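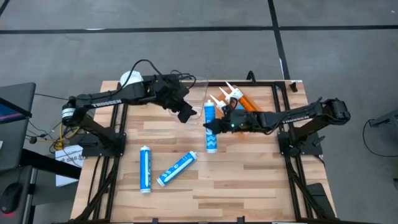

Storing half-used sealant cartridges: tips up, tips down, or give up?

Posted in Workshop & Garage by grout_expectations
May 25, 2026 · 284 views · 3 replies

I have reached the age where I own more sealant than furniture. Blue and white cartridges, mostly, bought for a bathroom, a window, another window, and a gutter that I no longer wish to discuss. They live on my butcher-block bench, on their sides, and every time I want to put anything else down I first have to herd them. They roll. They find the low corner of the bench, which I had believed was level.

So I have two problems and I'd like to solve them with one purchase, or better, one piece of scrap wood.

First, storage. I've seen holders that keep them standing with the nozzles on, and I've seen people lay them flat in a drawer like silverware. Does it matter to the stuff inside? My garage goes from freezing in winter to something like a bread oven in summer, if that changes anything.

Second, the opened ones. I have tried tape over the tip, a screw in the tip, and plastic wrap with a rubber band. The screw did best. It also took a pair of pliers and some language to get back out in March, and brought a long rubber plug with it, like pulling a worm out of a lawn. Is there a way that works for more than a few weeks, or do I accept that a cartridge is a single-use item with a generous portion size?

I'd also like to hear from anyone who has used one of the bench-top racks. The Kiten one is the right size for me but I'm suspicious of anything whose main feature is holes.

Edited to add: yes, I know I could just buy fewer.

beadandbreakfast
Member, 1000+ posts

Unopened, it hardly matters which way they lie. Cartridges spend their lives in boxes in warehouses and trucks in every position there is. What hurts them is heat, and freezing if they're water-based. Acrylic caulk that has frozen can come out like cottage cheese. Silicone puts up with cold a lot better. Either way, read the storage line on the tube, which is in tiny print next to the date, and move the whole lot indoors for the summer. Mine are on the floor of the coat closet. My household has views on this, but the sealant is fine.

Opened is a different story. The cure starts at the tip, where the air gets in, and works its way back. Here's what I do:

Release the pressure on the gun first. If you skip this, it keeps pushing while you're fussing with the cap and you get a small decorative coil on the bench.

Leave a bit sticking out of the nozzle, maybe half an inch. It cures into a plug, and you pull it off next time with the soft stuff behind it, if you're lucky.

Then cap it, or put a fat screw in and wrap tape over the screw. Coarse thread, so it grips the plug when you pull. Your worm was the system working as designed.

Write the date you opened it on the side with a marker. I give silicone a couple of months and acrylic somewhat longer. After that I'd squeeze some out on cardboard and leave it overnight before trusting it near a shower. If it's still gummy the next day, it goes in the trash.

And if the nozzle is solid all the way down, the cartridge may still be good. Unscrew the nozzle, poke through the skin on top, and put a new nozzle on. Spare nozzles are cheap and I keep a bag of them, most of which I have lost.

On polyurethane: forget it. Once it's open, find more things to seal that afternoon.

miter_regret
New member

stand them up. mine have been standing up for years no problems

also they're called tubes

sawdust_and_sorrow
Member, 220 posts

Seconding most of what beadandbreakfast said, and adding the woodwork, as that seems to be where you were heading anyway.

I had the Kiten rack. The holes are fine. The trouble is that it weighs nothing, so when you grab a cartridge by the nozzle and it's a snug fit, the rack comes along for the ride. If you buy it, screw it to something. Cestia makes a heavier one that I haven't tried, because by then I was annoyed enough to make my own.

Take an offcut of two-by-six, as long as you like. Measure your fattest cartridge across the bottom rim, not the body — the rim is wider on many of them, and I found this out after drilling six holes. Pick a hole saw a little over that. Go through the two-by-six completely, then screw a thin board underneath for a floor. You want the hole deep enough that a full cartridge doesn't tip when you bump the bench, and the thickness of a two-by-six is only just enough. If you have tall nozzles on, stack a second layer.

Leave more gap between the holes than you think. Fingers need to get in there. My first version packed them so tightly that taking out the white meant taking out the clear on either side of it.

Set it at the back of the bench, against the wall. At the front you will catch a nozzle with your sleeve, and if that nozzle happens to be the open one you'll be wearing a bathroom-grade stripe until the shirt dies.

As for the rolling: until you build the thing, a folded towel works. So does a strip of scrap molding tacked down along the edge of the bench. I wouldn't go looking for the level. You'll only end up shimming the legs, and then you'll want to know about the floor.

grout_expectations

Thank you all. I checked the dates last night. Of the whole collection, the oldest had been open for 700 days, which I know because I had written the date on it and then never looked at it again. It had set from one end to the other. I kept it for a while as a sort of doorstop.

Going with the two-by-six, two layers, rim measurement noted. Does it matter if the hole saw is dull? Asking because it is.

sawdust_and_sorrow

It'll smoke a bit. Back it out often to clear the chips, and drill halfway from each side so the bottom doesn't splinter. Or buy a new one, but I understand you've got sealant to pay for.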